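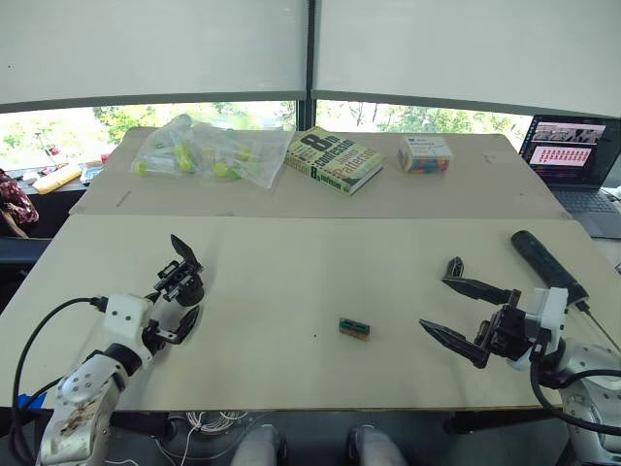
机器停了就停了呗,我们手动放过去不就完了,为什么还要在屏幕上点三次确认再写原因?以前一块一块拿,半天下来手酸是手酸,至少不用给谁交代。工单底下第一条留言就是这个,早班发的,没署名。先贴这儿,后面处理的时候别光盯着报警码看。

工单号:1468
站点:Skosside,靠窗双臂工位
客户:Odeck
控制端:Notero
集成商:Costigan(已抄送)
提单时间:2018年7月30日 星期一
优先级:中,中午改高
状态:部分解决,留观

问题简述
双臂工位报777(目标置信度不足,等待人工),两只夹爪张着不动,小方块平放在前面板子上。点“继续”有时候能走,有时候又回到777。早班一上午报了好多次,具体看Notero导出的日志,附件太大传不上来,放共享盘了。

影响
工位本身停得不算久,一次也就一小会儿。问题是人走不开。原来排班是这个位置的人兼看后面打包台,现在隔一阵就得跑回来点确认,打包台那边堆。两头都被催。

处理记录

08:40 远程登录。控制端版本没变,上周五之后没人动过参数。夹爪张开到位信号正常,左右都正常。急停回路正常。

08:55 让现场点一次“继续”。报777。再点,过了,左臂去抓。没法稳定复现,先不下结论。

09:10 问现场有没有换过料。答没有。问板子擦过没有。答擦过,周末擦的,用的什么不知道。

09:25 看识别侧。阈值设的375,是1月份上线时Costigan给的值,后来没调过。绿色那面朝上的时候分数多数够,边上偏暗,跟浅色板子的分界有时候画歪。画歪了分就掉。

09:40 怀疑光。靠窗,百叶……不对,是卷帘,底下留着一条透光。请现场把两幅都拉到底,跑二十分钟看看。

10:05 卷帘拉到底以后777少了,没归零。现场反映拉到底太闷,而且坐那儿看不见外面,“跟关禁闭一样”。原话记下。这个得算进去,人家一天坐八个钟头。

10:20 顺手问后排板子上的东西能不能收走。后排有电脑,有小纸盒,还有一袋塑料小件和一本书。识别区域画的只到前板,理论上不影响。现场不太高兴,说以前手工的时候桌上放啥没人管。跟他们讲了不是要查桌子。

10:35 核对识别区域。画的确实没问题,后沿停在两块板的接缝前面。所以后排不用收,已经回话了。上面10:20那条我多问了。

10:50 Costigan回邮件,建议把阈值降下来。不同意现在就降,降了万一抓偏,责任又落在点确认的人头上。先挂着。

11:15 早班下线前电话聊了一会儿,信息比日志有用:
报警以后屏幕弹三个窗。第一个确认看到报警,第二个确认工件位置,第三个选原因。原因下拉里面只有“工件异常”“操作异常”“其他”。没有“识别异常”这一项。
大家多数选“操作异常”,因为排第二,鼠标刚好停那儿。
然后周报里“操作异常”按班组算,贴在休息室门口。

11:20 这个之前完全不知道。看了一下周报模板,确实是直接拉的Notero的原因字段。也就是说机器认不清东西,纸上写的是人操作有问题。难怪留言那个口气。

11:30 改优先级为高。不是因为停机时间,是因为报表。

12:10 找Odeck现场主管(电话)。说明情况,请先把休息室门口那张撤掉。对方说可以,但要书面的。邮件已发,标题“周报原因字段说明”,编号1148,需要引用的话用这个号。

12:40 主管回复同意撤,历史数据要不要改再议。我的意见是要改,哪怕改成“未分类”。

13:30 中班接手。换了一种光照补偿设置,只动这一个工位,原值备份了。卷帘恢复到原来的高度。

13:50 中班跑了一段,777仍然有,比早上少。中班的人提了个办法:抓不动的时候他把方块往板子中间推一点点,一般就过了。问推多少,说“看手感”。

14:05 请他推的时候先按暂停。他说按暂停再恢复又是两个窗,赶的时候谁按。记录一下,这是安全问题,不能靠提醒解决。窗太多人就会绕。

14:30 跟Notero支持那边开了单,要两样东西:
一,原因下拉加“识别异常”,并且777默认选中它。
二,三个窗合成一个,暂停状态直接带进去,恢复只点一次。
对方说第一项配置就能改,今天能给;第二项要走版本,没给日期。

15:20 第一项配置到了,已推。现场刷新页面以后能看见新选项。中班试了一次,默认选中正确。

15:35 写了张简短的说明,贴工位旁边,内容如下,各班照这个来:
报777,先按暂停,再伸手。
东西摆正,手离开板面,再恢复。
原因不用改,默认就行。
一个班里连着报,直接打支持电话,不用自己扛。打电话不算停机责任。

15:50 最后那句主管问能不能删。没删。

16:10 夜班提前来了一位,看了说明,问以后这个位置是不是就不要人了。我答不了,这个不是支持能答的。但也不想糊弄过去,已经转给主管,请他当面跟三个班讲清楚,排班到底怎么变,兼看打包台算不算额外的活。主管说这周开会讲。会没开之前这单不关。

16:25 补充一点,跟故障没直接关系。上线前的培训只教了怎么开机关机,还有急停。没教报警是什么意思。现场好几个人以为777是自己按错了键。1月那批培训材料找出来看过,里面确实一页都没有。跟Costigan要了报警码表,英文的,我先把常见的翻出来,放共享盘同一个文件夹。翻得糙,有错直接改。

16:40 光照补偿改完以后的日志重新导了一份。傍晚光线会变,等夜班跑完再比。

未完成
阈值375暂时保留。要降的话得Costigan来现场,带着样件测,早中晚各跑一轮,不接受远程直接改。
三窗合一,等Notero版本。催。
历史周报里的“操作异常”怎么处理,等Odeck书面答复。
兼看打包台的安排,等开会。支持这边的建议:双臂工位没稳定之前先别让人兼,两头跑最容易忘按暂停。
工位屏幕报警声太小,打包台听不见,现在都靠扭头看。能不能加个灯,已问,没回。

底下追加的留言

早班:纸撤了看见了。那之前扣的呢?

支持回复:扣没扣、扣了什么我这边看不到,请直接跟主管说,引用1148那封邮件。邮件里写明了是字段问题。有需要我可以一起打电话。

中班:新选项好用。窗还是多。

支持回复:收到,已经再催了一遍。

夜班:说明贴的位置被卷帘拉绳挡住一角,挪到屏幕边上了。另外问下,手套要不要摘?恢复以前不摘手套鼠标点不准,点了两回都点到取消。

支持回复:手套按你们原来规定来,别为了点鼠标摘。我看看能不能把确认键做大,这个应该也是配置里能改的,明天上午给答复。

夜班:行。还有,今晚到现在报了两次,都按暂停了。

支持回复:好,时间点麻烦记一下写在这条下面,跟日志对。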